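Notas para la charla: la jornada de puertas abiertas de Drunder

Diapositiva 1. Presentación
Saludar y decir de dónde venimos. La visita fue el sábado 22 de abril de 2023, en el local de Drunder. Asistieron 115 personas a lo largo del día, en grupos de 30 como máximo. Yo entré con el segundo grupo y volví por la tarde a mirar con más calma.

Diapositiva 2. Qué se enseñaba
El programa se llama Skorkum. Trata de tareas domésticas sencillas: tela, vasos, cosas de baño. Una persona hace la tarea con una pinza en cada mano y lo que se graba sirve después para entrenar a un robot. Meta para octubre: 3.000 repeticiones de doblado. Leer la cifra despacio, que la preguntan siempre.
Aclarar que Lundgren pone el software y Starkwood los brazos. Los brazos no entraban en la visita.

Diapositiva 3. El puesto de trabajo
Dejar las dos fotos en pantalla un minuto antes de seguir. Las telas, la mesa y las pinzas con sus marcadores se ven en las dos.
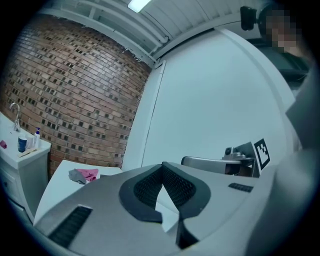
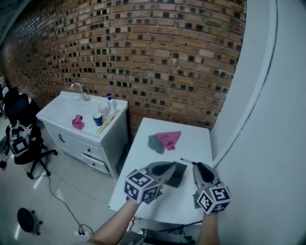 Las dos son del mismo puesto, con el lavabo junto a la pared de ladrillo. En la segunda hay una pinza en cada mano, sobre la mesa, y la tela rosa está doblada más o menos en triángulo. Señalar los cuadrados en blanco y negro: son los marcadores con los que se calcula la posición de la pinza.

Diapositiva 4. El turno de preguntas
Contar la objeción que salió en nuestro grupo. Según una de las asistentes, doblar un paño encima de una mesa despejada a propósito no demuestra gran cosa, y lo que ella querría ver es la misma tarea con la ropa revuelta de una casa con niños. Añadió que cinco minutos de demostración se le quedaban cortos para juzgar.
La respuesta de Drunder fue que empiezan por pocas piezas y van sumando. No dieron fecha para la ropa revuelta. Decirlo así, sin adornar.

Diapositiva 5. Lo que me llevé
La tela es difícil: cambia de forma cada vez que se suelta. Con un vaso se sabe dónde está el borde; con un paño hay que buscarlo.
Probé las pinzas. Cuesta calcular la distancia hasta la mesa y al principio se aprieta demasiado. A la tercera vez ya cogí la esquina a la primera.
También pregunté por el descanso de quienes graban. Hacen turnos cortos y cambian de tarea entre uno y otro.

Si sobra tiempo: explicar la diferencia entre grabar con pinzas de mano y manejar el robot a distancia. Si no sobra, pasar directamente a preguntas.

Pendiente: pedir a Drunder permiso para repartir copia de las diapositivas y confirmar si en octubre repiten la jornada.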